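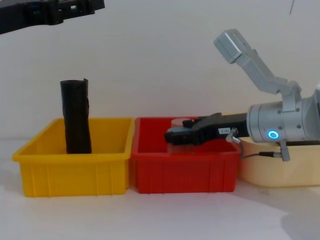
Bin sorting, right arm working over the red one. Bench at Stembridge, August.

People asked for an update on the two-arm sorter so this is a long one. Mute me if you don't care about bins.

For anyone new: I'm building a sorter in the shared workshop at Stembridge. Two arms, one table, colored bins. The goal is to take the junk that piles up at the end of a bench session and get it into the right bin with no one standing there.

The bins are plain plastic storage bins. Yellow, red and cream in this setup. I tried gray ones first and the vision code kept losing the rim against the arm. Bright colors fixed most of that in one afternoon.

Cream is the weak one. White table, off-white wall, cream bin. The detector finds it when the light is even and drops it when it isn't. I may just swap it for blue.

Current problem is clear containers. There's one standing in the red bin and you can barely see it in the photo. The code can barely see it either. The red comes straight through the plastic, so as far as color goes there is nothing there but bin.

Black stuff in the yellow bin is easy by comparison. High contrast, sticks up well above the rim, easy to get a grasp point on.

What I'm doing for the clear ones right now: look for the top rim as a thin ellipse, guess the center, come in with the fingers partly open, close slowly, and stop on force. If there's no force by the time the fingers are nearly shut, back off and look again.

Numbers, because someone will ask. I ran 1,022 pick attempts on clear containers this month. First-try success was 65 percent. That counts a pick as good only if the thing ends up where it was supposed to go.

Most of the misses are the same miss. The center guess is off to one side, one finger touches first, the container tips and leans on the bin wall. After that the ellipse fit is useless because the rim isn't level anymore.

Guoqing Cui suggested nudging the container away from the wall before the second attempt. I wrote that in two evenings. It works if the container is still mostly upright. If it's flat on the floor of the bin it just rolls.

Next topic, cables. I get more questions about cables than anything else.

The gripper cable comes off a connector on the side, hangs in a loop, and goes back to a small bracket under the wrist. The loop has to be long enough for full wrist rotation and short enough that it doesn't catch a bin. Mine is a little long. It has dragged the cream bin twice.

First version had the cable zip-tied tight along the wrist. Looked great. Pulled the connector half out the first time the wrist turned all the way around. Leave slack.

Odette Chauvin printed me a clip that holds the loop a bit higher. I haven't fitted it yet because it covers a screw I need to get at.

Software side. The planner is called Skallard. It's my own code, mostly Python, and the name doesn't mean anything. It decides which arm gets which bin and keeps them out of each other's space.

The rule is simple. Each arm owns a side of the table. The middle is shared and only one arm can hold it at a time. The other one waits up high until the middle is released.

Yes, that wastes time. I had a version where both arms could be in the middle if their paths didn't cross. It was faster and it hit itself on the second day. Nothing broke but one fingertip has a chip in it now.

Waiting up high matters. I used to park the idle arm low and off to the side, and it blocked the camera's view of whichever bin was nearest. Raising the park position got back a lot of missed detections for free.

Bin placement. I line up the fronts by eye. Being a little off is fine, the code finds each bin again at the start of every cycle. What it can't deal with is a bin moving in the middle of a cycle, which brings me back to that cable loop.

Rubber feet on the bins would help. I have a sheet of the stuff somewhere - if anyone at the shop has seen it, it was on the shelf over the drill press.

Training images: I have 3,000 labeled by hand so far, nearly all of them on this table with this wall behind it. So it will probably fall over in any other room. I know. A second background is on the list.

Cycle time is some 30 seconds per object, start to finish. A person does it in two. I'm not trying to beat a person, I want it to run while I'm packing up.

To do, in order:
fit Odette's clip
feet on the bins
blue bin in place of cream
side light to get an edge highlight on clear plastic
log the force readings on every miss

The side light is the one I have hopes for. I held a flashlight low on the left for a few runs and the rim showed up much better in the camera feed. Need to mount something properly before I trust it.

Someone asked if the code is public. Not yet. The calibration part has paths from my own machine all over it. I'll clean that up first and then post the whole thing.

Bench is booked for me from 6 pm tomorrow. If you're at Stembridge, come by, just stay on the door side of the table while the arms are on.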